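Washing machine leaves white residue on dark towels

Posted in Laundry & Textiles, 2021-06-23

tirex_69
Front loader, 7 kg drum, hard water. Dark cotton towels come out with a white film that brushes off when dry. Detergent is Irkia powder, full scoop, 40-degree cycle with the short option on. The drawer is clean and the inlet filter was rinsed in June. Is this undissolved powder or limescale, and how do I tell them apart?

3 replies

Videsar
Put a stained corner in a cup with 100 ml of warm white vinegar. Limescale fizzes or fades within a few minutes. Plain detergent mostly just rinses out in warm water, so try a second corner in water only and compare. Some powders contain carbonate and will fizz too, which is why you need both cups.
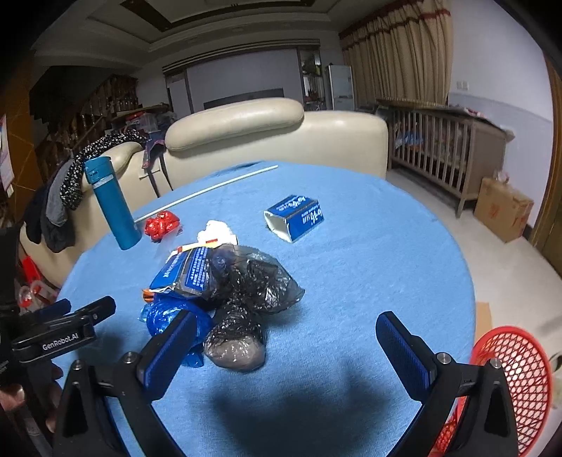
Does the short option make residue worse?
It cuts the rinse phase on most front loaders, so powder that has not dissolved by the end of the wash stays in the pile. Turn it off for towels and add an extra rinse.

A full scoop is also a lot for a part load. Go by the table on the box for your water hardness and weigh the load dry. Terry holds far more water than shirts do, and a packed drum does not rinse properly.

Vídalín
switch to liquid. had same thing for 2 years, gone after one bottle

irkia_user
Check the drain hose height as well. Mine was too low and the machine was siphoning during the rinse. The manual gives the minimum.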